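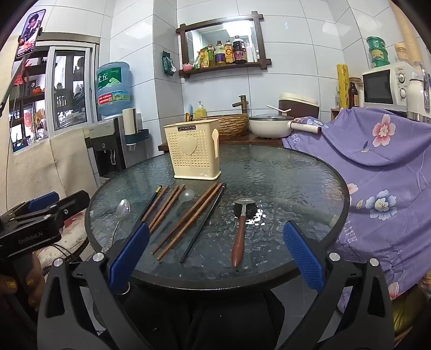 Los palillos son un par de varillas de igual longitud que se emplean como cubierto en buena parte de Asia oriental y en Vietnam. Se sujetan con una sola mano, entre el pulgar y los dedos, y sirven para tomar bocados ya cortados en la cocina. En la mesa doméstica conviven con la cuchara, reservada para caldos y arroces blandos; es corriente que un mismo hogar reúna piezas de distinto origen, como palillos de madera marrón y otros negros junto a cucharas de plástico y una de metal con mango largo de color rojizo. El portacubiertos, a menudo de plástico y con perforaciones, completa el conjunto.

Materiales

La madera y el bambú son los materiales más extendidos. Pesan poco y no resbalan, pero absorben humedad y conviene renovarlos con cierta frecuencia. Los de metal, habituales en Corea, duran más — aunque exigen mayor destreza con alimentos lisos. También se fabrican en melamina y otros plásticos, y los lacados se reservan en muchas casas para las visitas.

Conservación

Se lavan a mano, frotando las puntas, y se dejan secar en posición vertical dentro de un recipiente ventilado. Los de madera sin tratar no deben quedar en remojo. Un par con grietas o con el barniz levantado se desecha.

Usos en la mesa

En China y Japón se considera de mal gusto clavarlos de pie en el arroz, gesto asociado a los ritos funerarios. Entre bocado y bocado se dejan sobre un pequeño soporte — llamado hashioki en japonés — o en el borde del plato.

Véase también: cuchara, portacubiertos, vajilla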